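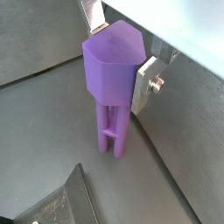 Purple 3D-printed cup on two legs, standing up.

Right, I said I'd write something about moving house once the kettle was unpacked, and the kettle has been unpacked for a good while now, so I'm out of excuses. Get yourselves a cup of tea, this may go on a bit.

We left Fedside in September after what felt like half my life there (it very nearly was) and came 158 miles north to Trorville, where we knew precisely one road and the inside of one estate agent's. I cried at the first services, and then again at the second, though by then I think I was mostly hungry.

The thing I'd say to anyone packing up a house is to start with the cupboard you're most afraid of. Ours was the one under the stairs. I left it until the final evening, and at 11pm I was sitting on the floor with a torch in my teeth, reading old birthday cards and getting no packing done at all.

Also, please write on the SIDES of your boxes. I wrote beautifully on the tops, with a proper list of what was in each, and then the removal lot stacked them all on top of one another and you couldn't read a word. We ate soup out of mugs for 7 nights while I looked for the bowls. They were in with the curtains.

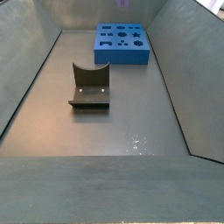 Bright blue foam block at the back of a grey-green box.

I'd worried terribly about being lonely. I'm a chatty sort, as you'll have gathered, and at the old place I couldn't post a letter without stopping to talk to someone. For the first fortnight here I spoke to the man at the post office, and I'm afraid I bought far more stamps than I needed.

Then I found Matos, a little café down by the Osent with steamed-up windows and the best cheese scones I've ever had (sorry, Mum's oven). I went in because it was pouring. By the time it had stopped I'd been told which dentist was taking people on, where to get a key cut, and why you mustn't park by the chapel before 9am. I've been back most mornings!

The river is lovely, by the way. It's brown and rather slow and there's a path along it that goes all the way to the weir, and I've started walking it before breakfast with my big coat on over my pyjamas. Do say hello if you see me, I promise I'm respectable underneath.

Things I miss: the butcher, the light in the old kitchen at teatime, knowing which stair creaked. Things I don't miss: the damp in the back bedroom, and that boiler, which may it rest in peace.

If you're in the middle of a move and reading this surrounded by tape, go to bed. Leave the spare room till tomorrow. And put the bowls somewhere sensible, with the spoons if you can.

Someone asked about the curtains. They don't fit a single window in this house, so they're back in their box, and I've written on the side.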